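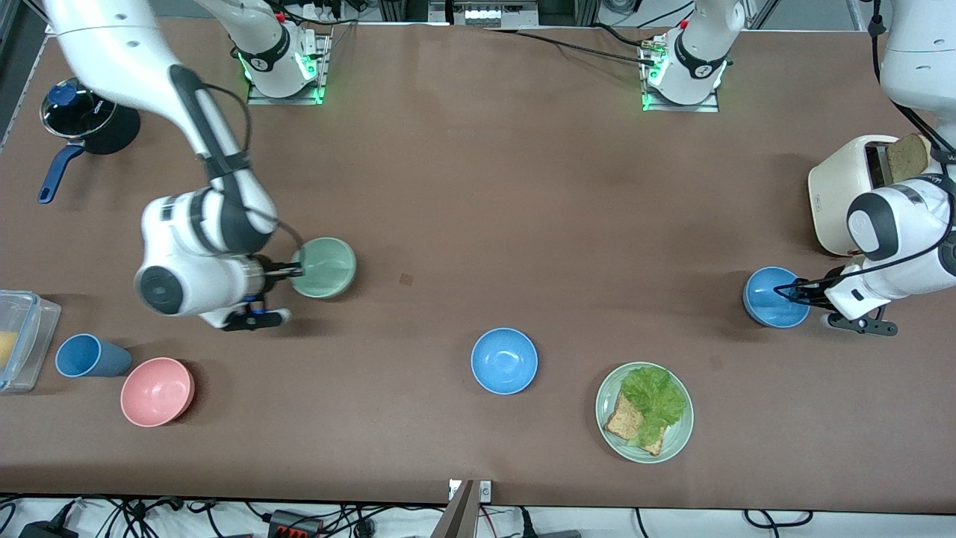 Anežka Pešek
Contributing Editor, Home

The bowls in my kitchen used to be white, all of them, bought in one trip and stacked by size. I broke the last of the big ones in January and didn't replace it with another white one.

Colored bowls are easy to find now. A sage green one and a bright blue one look fine together on a brown table, and a navy pan with a glass lid doesn't fight with either. You can add a piece at a time and skip the boxed set.

Juraj Charvát runs Trolside, a kitchen shop with 79 bowls on its back wall. He sells more singles than sets. "People come in for one and go home with 2," he said. Most cost less than $30.
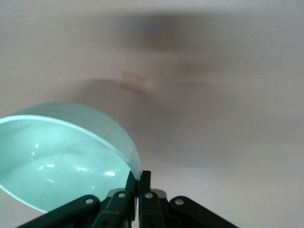
TABLE & KITCHEN

Glossy insides are worth looking for. A light mint or teal bowl with a shiny interior picks up the light from a window or a lamp, and oatmeal doesn't hide the color for long.

Check the rim before you buy. Run a thumb all the way along it and put back anything with a rough spot. Then stack it with what you own. My cabinet shelf is 9 inches high, and one wide bowl I liked went back to the store the same afternoon.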